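Sareva open day set: notes for people using the files

Prepared by Amra Ristić and Krum Zupan, Nelcombe. December 2019.

Sareva is the simulated two-arm bench we ran for visitors at the Nelcombe open day. This folder holds the episodes recorded while the demonstration was going, plus the stills. Several visitors asked for the data afterwards, so we've tidied the folder and written down what is in it.

What was shown

Both arms share one table and the work sits on a board between them and the front edge. Visitors watched on the big screen in the foyer and could ask the operator to restart an episode at any point. Restarts are kept in the set and marked in the log with an r. 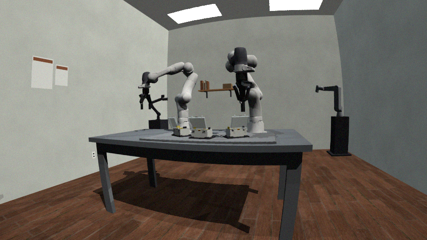

There are 400 episodes. Each has joint positions and gripper state for both arms, and the rendered views. Start positions of the racks change between episodes, and so does the angle they sit at. Colours and room layout were left alone for the whole day.

Known problems

Episodes 5 and 12 have the left and right gripper channels swapped. We've left them as recorded — fix them on load or skip them. The log times come from the foyer computer, which was running on the wrong time zone, so don't line them up against anything else.
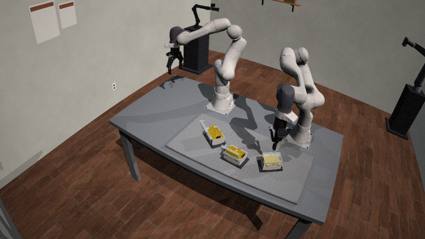 The tip racks are modelled as solid boxes with a tip grid on top. Single tips can't be pulled out in this version. A few visitors from labs wanted to see that, and Krum is working on it for version 2. Lighting is fixed, and the shadows are heavy in places, so check your thresholds before you try any segmentation by colour.

Using the files

Unzip everything into one folder and keep the names as they are. The loader script, canen, expects the log beside the episodes. It was written on Linux and hasn't been tried on anything else.
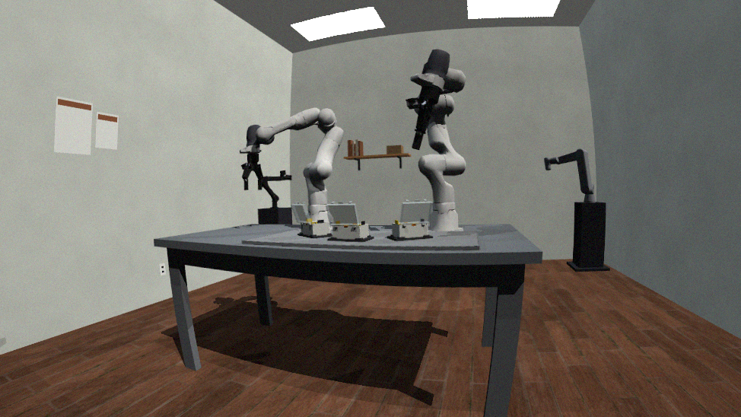 Sareva bench, both grippers pointing down, three cases open on the mat.

Licence and contact

Free for teaching and research. Please credit the Nelcombe open day team. Send corrections to Amra and put the episode number in the subject line.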